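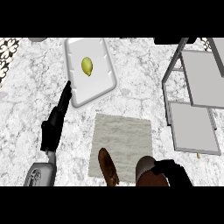
# Roter Task Planner

Roter is a task planning and control package for two-arm workcells. It takes a goal written as a short list of conditions, checks it against the current state of the cell, and sends timed motions to both arms. It runs on the same workstation as your perception stack or on a separate machine on the local network.

Roter is developed and supported by Drollo. The current release is dated 2020-01-06.

## What it does

Most two-arm programs are written as two separate scripts with wait points between them. When one object moves, both scripts have to be edited. Roter keeps a single plan for the cell and assigns each step to an arm at run time. If the left arm is the better choice for reaching a tray, it gets the step. The right arm can keep its grip on a container during that time, and the planner treats the held object as part of the arm when it checks for collisions.

Plans are rebuilt when the state changes. You can set how large a change has to be before this happens. The default works for tabletop jobs with objects the size of fruit, bread or cups. Smaller parts need a tighter setting.

## Main parts

**Planner.** Sequences steps, assigns arms and handles shared space. Up to 16 tracked objects per scene in the standard license.

**Motion layer.** Joint-space and straight-line moves, with speed limits set per zone. Fixed items such as racks, shelves and walls are loaded once as keep-out shapes and can be edited in the scene file.

**Perception bridge.** Accepts object poses from your own detector or from Barua, our pose estimation module. Barua is sold separately. Soft items such as towels and mats are handled as flat regions with a height value, so objects can be placed on them or picked off them without a full cloth model.

**Simulator link.** The planner talks to the simulator through the same interface it uses for hardware. A plan tested on a rendered kitchen counter with a lemon on a tray needs no code changes to run on a real one, but grasp force and camera calibration still have to be set on the hardware.

**Log viewer.** Steps through a run and shows the state, the active step and the reason a step was chosen or rejected. Logs can be exported as plain text or CSV.

## Requirements

| Item | Requirement |
|---|---|
| Operating system | 64-bit Linux |
| Memory | 16 GB |
| Processor | 6 cores or more |
| Disk space | 70 GB with the simulator scenes installed |
| Arms | Two, six or seven joints each |
| Grippers | Two-finger parallel or angular |
| Graphics card | Needed for Barua and for rendered scenes |

A replan on the recommended machine takes roughly 70 milliseconds with a full scene. Scenes with many keep-out shapes take longer.

## Included scenes

The package ships with 11 simulator scenes, among them kitchen counters, a packing bench and a parts shelf. Object positions can be randomized within limits you set. Scene files are text and can be copied as a starting point for your own cell.

## Known limits

- Handing an object directly from one arm to the other is supported for rigid objects only.
- Objects that sit partly under a rack or shelf may be reported as unreachable. Add an approach direction to the object entry if the gripper has clearance.
- Objects hidden from the camera keep their last known pose until the timeout runs out.
- Liquid in open containers is not modeled. Use the tilt limit.

## Licensing and support

Licenses are sold per cell. Each one covers a hardware installation and one simulator seat, with email support and updates for a year. Extra simulator seats can be added at any time. Customers moving from Genemov can import their keep-out shapes and tool definitions, but task scripts have to be rewritten as goals.

Technical questions go to Janaka Bepari. For quotes and trial licenses, contact Selvaraj Weerasinghe and include your arm model, gripper type and controller version. The next update is planned for February and adds per-object grip limits.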